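Household chore automation (table clearing and dish sorting)

From the Sestcombe open reference on everyday machines. Entry needs more sources in the last section.

Household chore automation covers attempts to have a general-purpose machine do the small jobs of a home or workshop: clearing a table, putting dishes away, folding, wiping, sorting parts into bins. Distinct from single-job appliances. A dishwasher washes dishes but somebody loads it. Loading is the hard bit.

Current state

Short version — partly. Arms can pick and place known objects on a prepared surface, at a slow pace, with a person close by. Whole kitchens, no. Shop-floor work is further along, mostly since the parts arrive the same way every time and nobody leaves a spoon in them.

Bowls and cups

Plastic tableware is a common test load. Cheap, light, survives a drop. Comes in plain colors that a vision system can tell apart, though shiny insides throw back the overhead lights and can confuse depth readings. Usual tasks: stack by size, nest by color, move a bowl from one spot to another without knocking its neighbors. Bowls are normally gripped by the rim, one finger inside and one outside. Flat plates are worse, becuase the rim sits low and there is little room to get under it.

Colored tableware on a green cloth, mostly with an arm:
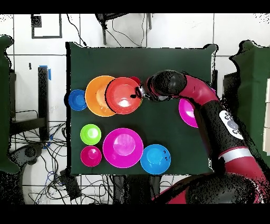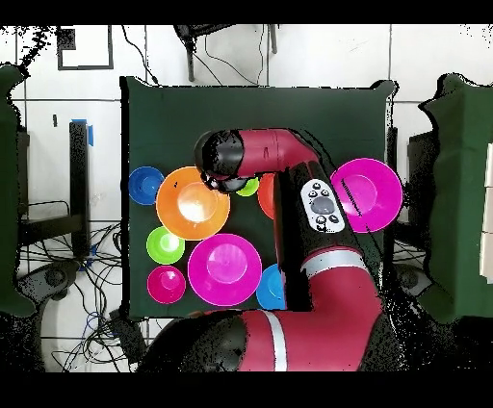
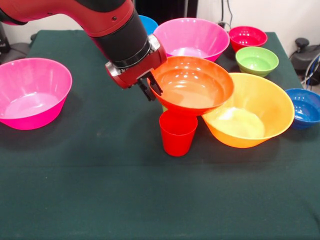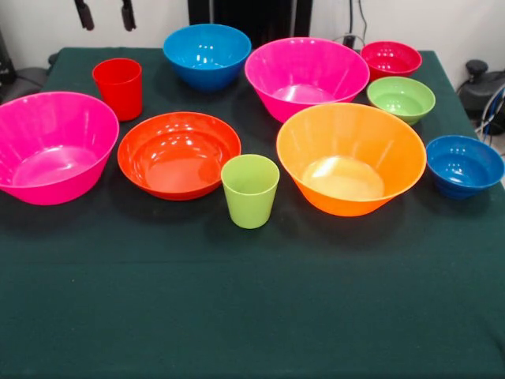
Nesting is a seperate problem from picking. A bowl let go a little off center will rock, or sit crooked on the one below, and the next one makes it worse. People fix this with a nudge and don't notice doing it. Most arms have no nudge, they release and move on. Some newer control programs add a small push after release. Results mixed.

Measured results

The Bedoya trials, run by Mercedes Villanueva, used 200 single-bowl moves on a cloth-covered table. 21 ended in a drop or a missed grip. In 9 more the bowl landed fine but another one got shoved out of place. Not counted as failures in the first write-up, counted in the second. Figures quoted elsewhere differ depending on which version was read.

A follow-up at Gosodcombe swapped in ceramic and stopped after 2 breakages. Never restarted.

Shop floor

The same arms do better with bins of brackets or caps. Clodine, a packing line, runs one on its Wednesday night shift for carton inserts. Marleny Bermúdez, the line lead there, has written that the arm keeps up fine until a carton comes in dented, then it needs a person. Cleaning, restocking and tape changes are all still done by hand.

Open problems

Wet dishes. Food left on dishes. Clear glass. Soft things like towels and bags. Cupboards with doors that swing back. Children and pets in the room, which most trials leave out entirely.

Speed is also an issue — a person clears a small table in the time an arm takes to plan a few grips. Running overnight gets around this for some jobs, noise permitting.

See also

Grasp planning; Bin picking; Dishwasher loading; Laundry folding machines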